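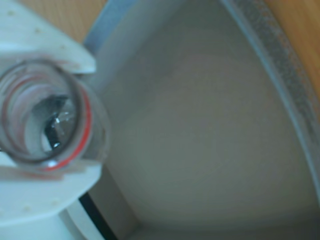

Figure 6.1. A clear container held between the two parts of a white gripper, above a white bin.

Chapter 6
Looking After the Gripper

In Chapter 5 you put the arm on its table, fixed the base and ran the first slow movements. From now on the arm has to work every day, and a machine that works every day needs regular care. This chapter is about the gripper, its jaws and the cables near it. Most faults in a small cell begin in this area. The motors higher up in the arm are treated in Chapter 7.

After you finish this chapter you should be able to check the jaws for wear, clean them in the correct way, guide the cables so that they do not pull, and write a useful entry in the service book. You will need the hex keys from the Bitar tool set, a soft cloth, a small flashlight and a pencil.

6.1 Why the jaws come first

The jaws are the only part of the arm that is meant to touch things. Each time they close, the plastic bends a little and the screws behind it take the load. After many closings a screw can turn by a small amount, and then the two jaws do not meet in the same place as before. The operator usually notices this late. A container sits a little crooked, or it slides when the arm lifts it, and the first idea is often that the program is wrong.

At the training workshop in Ranness, one cell was stopped after 3,597 closings with exactly this complaint. Two people studied the program for a whole morning. The fault was a loose screw behind the lower jaw, and the repair was short. We tell this story to every new group in March, when the course begins, and every year some students still open the program first.

Clear objects are a hard test for the jaws. Glass and smooth plastic give little friction, and the walls of a thin bottle move inward under pressure. If the jaws are not parallel, they press on one point only. The object then turns in the grip, although the motor is giving the correct force.

6.2 The daily check

Do this check before the first job of the day. Switch off the motor power and wait 30 seconds before you put your hand near the jaws. Remove all loose objects from the path of the arm.

Move the jaws apart by hand. The movement should feel the same over the full way, without hard points. Then look at the inner faces with the flashlight held low, from the side. Scratches are normal. A crack is not normal, and a jaw with a crack must be changed on the same day, also when it still holds.

Now touch each screw with the key, but do not force it. If it turns easily, tighten it until you feel clear resistance and mark its position with the pencil. The next person can then see if it has moved again.

Last, follow the wires from the wrist down to the gripper with your eyes and then with a finger. They need a free loop, long enough for the wrist to turn both ways. A loop that is too long is also a problem – it hangs low over the work and can catch on the neck of a bottle or the wall of a box. In Figure 6.2 the red and black wires come out near the wrist and make a loop just above the bottles. When you see a loop like this one in your own cell, move the wrist slowly through its whole range and watch the lowest point of the wires.

Figure 6.2. The gripper over two empty bottles in an open box.

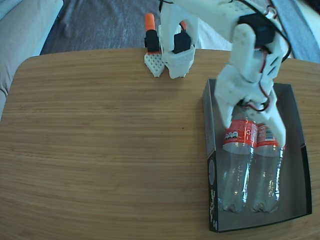

6.3 Cleaning the jaws

Use a cloth with clean water and wring it well before you start. Alcohol can make some plastics weak, so ask the supplier of your jaws before you use it.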